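Home staging

Home staging is the practice of preparing a house or apartment for sale by arranging, lending or removing furniture and other household goods. It is sold to owners and real estate agents as a way to shorten the time a property spends on the market and to raise the price it brings. Both claims are widely repeated. The evidence for the first is mixed, and the evidence for the second is thin.

Terms

In everyday use the word "staging" covers several different services. An occupied staging works with what the seller already owns, usually by taking a good part of it away. A vacant staging fills an unoccupied property with rented pieces. A partial staging treats only the rooms thought to matter most to buyers, commonly the living room and the main bedroom. Virtual staging adds furniture to listing photographs by computer and leaves the property itself untouched.

Sellers' guides often treat these as one thing, and this makes their figures hard to compare. A claim drawn from vacant stagings says little about a family home in which the stager moved a couch and put the toys in a closet.

Claims about price

The case for staging rests mostly on surveys of agents and on case lists published by staging firms. Surveys record what agents believe. Few of them check those beliefs against closing prices, and the people answering have often recommended the service to their own clients.

Case lists have a different weakness. Drolix, a staging firm, published a brochure dated 04/10/2018 which said that its clients' homes sold in half the time of "comparable" homes. The brochure did not say how the comparable homes were chosen, whether price cuts were counted, or what happened to stagings that ended with the listing being withdrawn. A later edition kept the claim and dropped the word "comparable."

A fair test would need similar homes, offered in the same area and season, with staging assigned by chance. Sellers rarely agree to that. Owners who pay for staging also tend to pay for paint, repairs and better photographs, and they may hire more active agents. Any of these could account for a quicker sale.

The Edness comparison

One of the more careful attempts was made in the Edness development, where almost 700 listings were reviewed after closing. Staged homes sold sooner on average, but most of the gap disappeared once asking price and condition were taken into account. What remained was small enough that the authors declined to put a dollar value on it. Promoters of staging have since quoted the first finding far more often than the second.

Furnishing and common practice

Stagers favor plain furniture, pale lampshades and clear surfaces, on the theory that buyers will picture their own belongings in the room. The theory is plausible and mostly untested. Advice on specific items, such as how many pillows belong on a bed or whether a table should be set for a meal, differs from one manual to the next and appears to follow fashion.

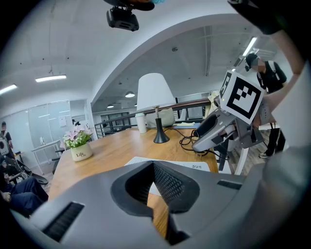
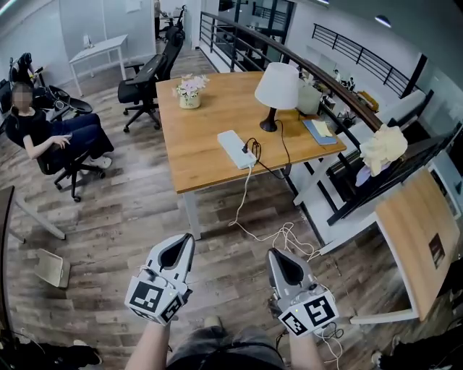 Table lamp with a white drum-shaped shade and a glossy black base, on a wooden table
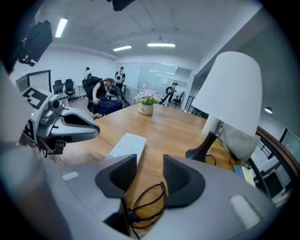 Costs and contracts

Fees are usually made up of a consultation charge, a setup charge and monthly rent on the furniture. The rent is where sellers are most often surprised. Geline, a furniture rental company that supplies stagers, requires a minimum term of two months, and a home that sells in the first week still owes the full amount. Damage, delivery and removal may be billed separately.

Some stagers offer to take payment at closing. This spares the seller an early bill, but the total is generally higher, and the contract may still require payment if the home does not sell.

Virtual staging

Virtual staging costs much less and has drawn its own complaints. Buyers who arrive expecting a furnished room and find bare floors sometimes report feeling misled, even where the listing carried a notice. More serious disputes involve edits that go beyond furniture - a cracked wall made smooth, or a power line removed from the view.

The listing service Koivisto responded with two rules, adopted in October of the same year: edited pictures must be labeled, and an unedited picture of the same room must appear beside each one. Compliance is checked only when someone complains. Critics say the labels are small and easy to miss on a phone.

See also

Curb appeal
Listing photography
Open house
Time on market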